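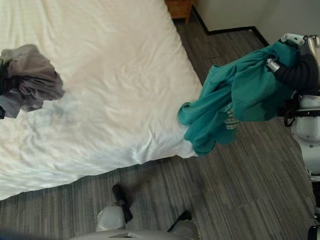

2023년 2월 7일

아침 아홉 시에 Rarkardale 전시장에 도착했다. 주차장이 건물 뒤쪽에 있는 줄 모르고 한 바퀴를 돌았다. 오늘 볼 것은 Drolar의 세탁물 정리 서비스 Ambrosio다. 우리 숙소에 들일지 말지 이번 달 안에 의견을 내야 한다. 카탈로그는 지난주에 다 읽었고, 영업용 영상도 두 번 봤다. 영상은 편집이 많아서 판단에 별로 도움이 되지 않았다.

안내는 Efren Aquino가 했다. 메일을 주고받던 사람인데 얼굴을 본 것은 처음이다. 말이 빠르지 않고, 모르는 것은 모른다고 적어 두었다가 나중에 답을 주겠다고 했다. 영업 담당이라기보다 현장 설치를 오래 한 사람처럼 보였다.

전시장 바닥은 카펫이 깔려 있고 침대와 세탁기가 들어와 있다. 우리 객실보다 넓다. 이 점은 감안해야 한다. 우리 쪽은 침대와 벽 사이가 훨씬 좁아서 팔이 저만큼 벌어질 자리가 나올지 모르겠다. 줄자를 가져간다고 해 놓고 사무실 책상에 두고 왔다. 발걸음으로 대충 재서 수첩에 적었는데 보고서에 쓸 수 있는 숫자는 아니다.

먼저 침대 옆에서 옷을 다루는 것을 봤다. 흰 시트 위로 회색 천과 청록색 셔츠를 양손에 하나씩 들고 있는 자세가 많았다. 팔 옆쪽 케이블이 밖으로 둥글게 나와 있는 것이 신경 쓰였다. 손잡이나 스탠드에 걸릴 것 같다고 했더니 Efren이 객실용으로는 덮개를 씌울 수 있다고 했다. 덮개가 기본인지 옵션인지는 견적서를 다시 봐야 한다.

손 쪽은 가까이에서 봤다. 흰색 각진 틀에 손가락 끝만 검고 둥글다. 손끝은 소모품이고 교체는 사용자가 직접 한다고 들었다. 교체 주기를 물으니 쓰는 천에 따라 다르다고 한다. 우리는 수건이 대부분이고 가끔 두꺼운 가운이 있다. 가운 한 벌을 가져와 볼 걸 그랬다. 팔을 감싼 검은 천 덮개는 먼지가 붙으면 티가 날 색이다. 벗겨서 빨 수 있는지 질문 목록에 추가했다. 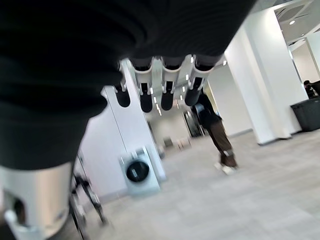
요금과 계약

점심 전에 요금 이야기를 했다. 월 3,428달러이고 설치비는 별도다. 최소 계약 기간은 아홉 달. 중간에 해지하면 남은 기간의 절반을 낸다. 지난번 메일에는 해지 조건이 빠져 있었으니 오늘 들은 것이 제일 중요한 내용인지도 모르겠다. 문서로 달라고 했고 Efren은 이번 주 안에 보낸다고 했다.

점검은 원격이 기본이고, 사람이 오는 방문은 따로 신청한다. 방문 전에 로그를 보내야 하는데 그 작업을 누가 하느냐가 문제다. 우리 쪽에서 할 만한 사람은 나밖에 없다. 휴가 때는 어떻게 되는지 물었더니 자동 전송을 켜 두면 된다고 했다. 자동 전송에 객실 영상이 들어가는지도 확인해야 한다. 손님이 쓰는 공간이라 이것은 그냥 넘길 수 없다. 머리 쪽과 손목 쪽 카메라 모두에 대해 저장 기간을 적어 달라고 요청했다.

비교 대상인 Firach의 견적은 월 요금이 더 낮다. 대신 그쪽은 정해진 작업대가 있어야 하고 수건만 다룬다. 작업대를 놓을 자리를 만들려면 린넨실 선반을 하나 빼야 한다. 선반을 빼면 침구 예비분을 둘 곳이 없다. 월 요금만 놓고 비교하면 안 되는데, 회의에 올라가면 결국 그 숫자만 볼 것이다.

점심은 전시장 근처에서 국수를 먹었다. 춥고 바람이 불어서 멀리 가기 싫었다.

바구니 작업

오후에는 흰 플라스틱 바구니를 두고 하는 작업을 봤다. 내가 실제로 쓰게 될 일은 이쪽에 가깝다. 은색 마디에 검은 고리 관절이 있는 팔이고, 손가락도 마디가 진 검은색이다. 바구니는 특별한 것이 아니라 손잡이 구멍이 뚫린 보통 물건이라 마음에 들었다. 우리도 비슷한 것을 쓴다. 전용 용기를 사야 하는 서비스는 그것만으로 비용이 꽤 늘어난다.

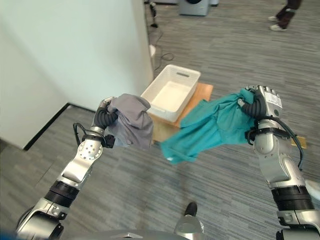

양쪽 손이 다른 천을 하나씩 들 때 높이를 어떻게 맞추는지 물었다. Efren의 설명으로는 천이 서로 스치는 것을 피하려고 경로를 잡기는 하지만, 천 모양이 계속 바뀌니 완전히 피하지는 못한다고 한다. 우리 일에서는 깨끗한 것과 빨 것이 섞이지만 않으면 된다. 그래서 두 가지를 동시에 들지 않게 설정할 수 있느냐고 물었고, 된다고 했다. 속도는 떨어진다. 얼마나 떨어지는지는 수치를 못 받았다.

한 번에 들 수 있는 무게도 물었다. 젖은 수건 기준으로 답을 달라고 했는데 마른 천 기준 자료밖에 없다고 한다. 세탁기에서 꺼내는 일까지 맡기려면 젖은 상태의 자료가 필요하다. 이것도 목록에 넣었다. 목록이 벌써 수첩 한 장을 넘겼다.

바구니 위치를 옮기면 다시 등록해야 하는지도 확인했다. 화면에서 위치를 새로 잡아 주면 되고, 같은 방 안이면 직원이 할 수 있다고 한다. 화면은 아직 영어뿐이다. 한국어는 9월에 들어갈 예정이라는데 예정은 예정이니 계약서에 쓰자고 했다. 야간 담당 직원들은 영어 화면을 불편해할 것이다. 설명서만이라도 먼저 번역본을 받을 수 있으면 좋겠다. 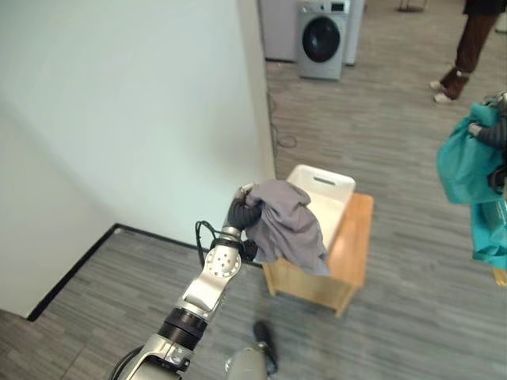

정지 버튼 이야기도 길게 했다. 리모컨에 하나, 본체에 하나 있고 본체 쪽은 등 뒤에 있다. 벽에 붙여 세워 두면 손이 닿지 않는다. 설치할 때 벽에서 떨어뜨리라는데, 그러면 앞에서 말한 공간 문제가 다시 나온다. 객실보다는 린넨실과 세탁실 사이에 두고 쓰는 쪽이 현실적일 것 같다. 그 경우 침대 옆 작업은 포기하는 셈이니 요금을 조정해 달라고 할 근거가 된다. Efren에게 바구니 작업만 하는 요금제가 있느냐고 물었더니 공식적으로는 없다고 했다. 공식적으로는, 이라고 두 번 말했으니 물어볼 여지는 있어 보인다.

소음은 생각보다 작았다. 옆에서 보통 목소리로 이야기할 수 있는 정도였다. 다만 전시장은 천장이 높고 바닥이 카펫이라 우리 세탁실 타일 바닥에서는 다를 것이다.

네 시가 넘어서 나왔다. 돌아오는 길에 차가 막혀서 사무실에는 들르지 않고 바로 집으로 왔다. 저녁 먹고 질문 목록을 다시 정리했다.

Drolar에 보낼 것: 중도 해지 조건 문서, 케이블 덮개 가격, 손끝 교체 가격, 젖은 천 무게 자료, 카메라 영상 저장 기간, 팔 덮개 세탁 방법, 한국어 화면 일정.

우리 쪽에서 할 것: 린넨실 폭 재기, 세탁실 문턱 높이 재기, 야간 담당 의견 듣기, Firach에 작업대 치수 다시 묻기.

지금 의견을 내라면 보류다. 젖은 천 자료가 오고 바구니 작업만으로 견적이 다시 나오면 시험 사용까지는 찬성할 수 있다. 시험 사용은 약 2주면 된다고 적어 두었다. 내일은 줄자부터 가방에 넣을 것.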